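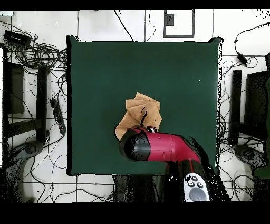 *Tan cloth, all crumpled up on a green mat.*

# How does a towel drink water?

Spill a glass of milk and what do you grab? If you're like me, the nearest towel (and then you hope nobody saw). I've always loved watching a puddle disappear into cloth, so let's find out where it goes.

Most bath towels are made of cotton. Cotton fibers are the fluffy hairs that grow around the seeds of the cotton plant, and they're thinner than the hair on your head! They're made mostly of a stuff called cellulose, and water loves to stick to cellulose.

Now twist lots of those fibers into yarn. There are tiny gaps between them, like very skinny tunnels. When water touches a tunnel it clings to the sides and creeps along, and it pulls more water in behind it. It can even climb uphill! Scientists call this **capillary action**, and plants use it too, to help move water up their stems.

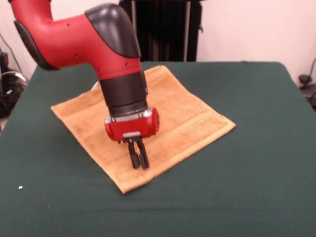 Then there are the loops. Run your finger over a bath towel and you'll feel hundreds of little ones standing up — that kind of cloth is called terry. A flat bedsheet doesn't have loops, so it has less yarn to touch the puddle with and fewer places to keep the water.

## Try it yourself

You'll need two glasses, some water, food coloring, and a paper towel.

1. Fill one glass nearly to the top and add a few drops of color.
2. Stand the empty glass right next to it.
3. Roll the paper towel into a long rope and put one end in each glass. The wet end should reach the bottom.
4. Go and play for 35 minutes, then come back and look.

My neighbor Wanda Zieliński tried it with blue and left it overnight, and by breakfast both glasses had the same amount of water in them. I like to use red, and I always peek after 7 minutes — I can't help it!

If your rope is still dry in the middle, add more water to the full glass and wait a bit longer.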